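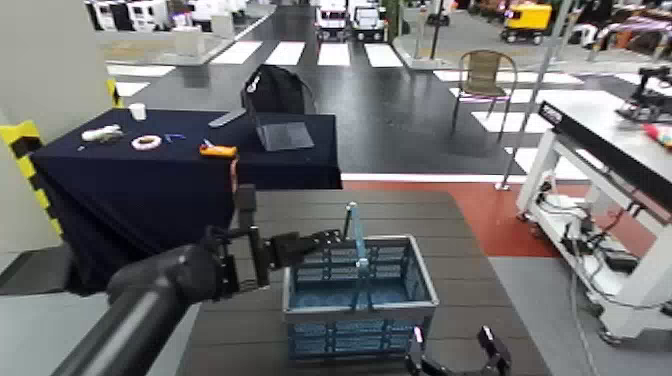
Two-arm trainer and handled basket at the student station, Vistau training hall.

Report on the visit to the Vistau open day

The Department's visit to Vistau took place in May, at the invitation of the course office. The visiting party was made up of 11 pupils from the upper technical classes, accompanied by Jeanie Urquhart and Begoñe Zabala. The purpose was to see how the second-year automation course is taught, and to judge whether its project term would suit pupils who leave us with a practical rather than a purely academic record.

The party was received at 9.30 by Zübeyde Demirtaş, who outlined the structure of the course. Students spend the first year on electrical work, safety and basic programming. In the second year they join a project group and remain with it until the final assessment. There are at present four groups. The course received 200 applications for the current year, a figure which the office attributes in part to its evening information sessions.

Visitors were given a short safety talk before entering the hall. The floor is marked out with crossings, and guests were asked to use them at all times and to keep bags off the walkways. Our pupils followed these instructions well.

The Troveck project

The greater part of the morning was spent with the group known as Troveck, whose task for the year is the handling of light household containers with two arms. The students explained that a basket with an upright handle is a more demanding object than it may seem. The handle can be approached from several directions, the sides are open and flexible, and a grip that is slightly out of line will turn the whole basket on the table. The group has therefore divided the work into separate exercises: approaching the handle, taking hold of the rim, reaching inside, and moving the basket by a set distance.

Each exercise is recorded and given a mark by two students working independently. Where the marks differ, the attempt is reviewed by the whole group. The project log held 1158 attempts at the time of our visit, of which 899 had been accepted for use in the group's written report. Volkan Taşdemir, who supervises the project, told the party that the rejected attempts are kept and discussed in class, and that a student's final mark depends more on the quality of the log than on the number of successful grips.

Our pupils were invited to read several pages of the log. The entries are brief and written in plain language. A typical entry gives the exercise, the starting position of the basket, the result and the initials of the two markers.

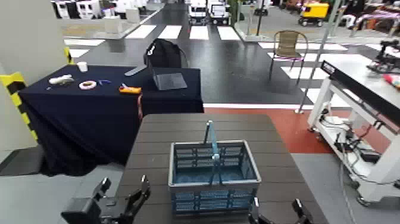 According to Ayane Wada, the hardest part of the term was agreeing on what should count as a good grip, and the group rewrote its marking sheet three times before everyone could use it in the same way. She added that she would advise any new group to settle the sheet before touching the arms.

This point was taken up by our pupils in the discussion that followed. Several asked how disagreements were settled, and whether a student could object to a mark. They can, in writing, within the same week. Questions were also put about working hours, the amount of mathematics required, and whether earlier experience of programming is expected. It is not, although applicants should be comfortable with simple geometry.

The afternoon

After lunch the party attended a talk on the Gunnlaugsson prize, which is open to project groups in their final term. Entries are judged on a live task and on the written record, with equal weight given to each. Troveck intends to enter with its basket exercises. The group will have to carry out the full sequence in front of the judges, with one repeat allowed.

A second talk dealt with the Tiser placement scheme, under which students may spend part of the summer with a local employer. Places are limited and are offered after interview. Pupils who wish to be considered should note that the scheme is open only to those who have passed the first-year safety paper.

The party then returned to the hall for a further period with the project group before departing at 15.45. 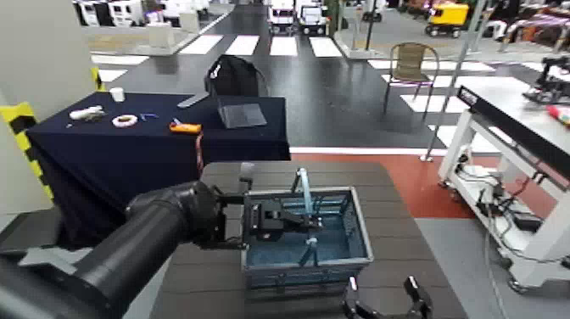 Reaching into the basket, one of the exercises in the Troveck sequence.

Matters arising

Begoñe Zabala will obtain a copy of the marking sheet for use in our own workshop classes, where a simpler version could be tried with the small bench arm. Pupils who attended are asked to hand in their visit notes to Jeanie Urquhart. Application forms for the Vistau course are available from the Department office, together with the reading list for the first-year safety paper.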